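I've been putting off the move for weeks, and then March showed up and the landlord wanted a date. So! I'm packing. Badly, and mostly at 11 p.m. with a bowl of cereal next to me, but I'm packing.

My friend Tassanee has moved way more than I have, and she told me to start with books, since you can live without them for a while. Great advice, except I sat down on the floor and read half a mystery I'd forgotten I owned (the dentist did it).

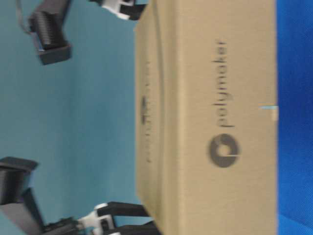

*Big Polymaker box.*

The movers quoted me $400, plus $38 if they have to deal with stairs. I have stairs. I have so many stairs. Povilas says I should rent a van and bribe people with pizza, but the last time we tried that my couch spent a night in his hallway, so I'm paying the $38 and feeling fine about it.
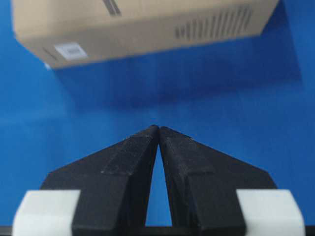
*Cardboard, cardboard, cardboard.*

Still on the list: the kitchen, the closet I don't talk about, and changing my address with the bank, who had me on hold through an entire load of laundry. If anyone wants a very healthy spider plant, text me before I try to fit it in the car!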